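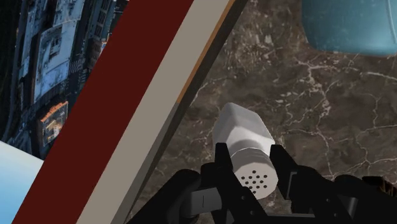

Zidetti coachbuilt register – README

Dataset of one-off and very low volume cars, bodied by Zidetti or by Peeters on somebody else's chassis. One row per car. 111 rows. If a car was rebodied later it keeps its row and gets a second line in bodies.csv, so don't join on body number and expect it to be unique.

Last edit 21st August. Maintainer: Áine Scanlon.

What's in the folder

cars.csv – main table
bodies.csv – body changes, repaints, roof conversions
sales.csv – public sales only, hammer price, no premium
sources.txt – messy, sorry, see below

Columns in cars.csv

chassis_no: as stamped. Spaces removed, letters upper case. Leading zeros kept, so open it as text or your spreadsheet will eat them.
body_no: blank for most early Zidetti cars. They didn't stamp them.
builder: Zidetti or Peeters. Where the two shops shared a job I put whoever invoiced it.
donor: make and model underneath, free text, spelling not cleaned yet
engine: cylinders and displacement in cc. Superchargers go in notes.
color_first: color on the build sheet. Factory names, untranslated.
color_now: last known. Treat as a guess if the source is older than 5 years.
price_new: what the first buyer was billed, in the currency of the invoice. NOT adjusted for anything. Please don't plot this against sales.csv and send me the graph.
status: extant, lost, parts, unknown

Known problems

3 cars have the same chassis number. Two are probably typos in the old ledger, one might be a genuine restamp. Left as is until someone looks at the metal.

The Flotel show coupe is in here twice, once as a coupe and once as the spider it became. Should be one row. Will fix.

Drostudlow cars: the ledger for that workshop got wet and pages are stuck together. Everything from there is from the owners club newsletter and I wouldnt bet on the dates.

Mileage was dropped in May. Half was kilometers, half was miles and there was no way to tell which. The old column is gone for good, don't ask.

Owner names are not included and won't be. Country of registration is only there when the car has been shown in public.

Sources

Build ledgers where they survive, auction catalogs, show programs, letters. Codes in the source column match sources.txt. L is ledger, C is catalog, P is program, X means somebody told me on the phone. X rows need a second source before you quote them anywhere.

Corrections

Send chassis number, what's wrong, and a scan or photo of the paper. One car per message please. I do these in batches so it can take 2 weeks, longer in show season.

Use

Free for research and club stuff. Not for sale listings – ask frist. Credit the register and give the edit date, the row count moves.

To do

clean donor spelling
merge the Flotel rows
add wheelbase, at least for the Peeters cars
split notes into somthing usable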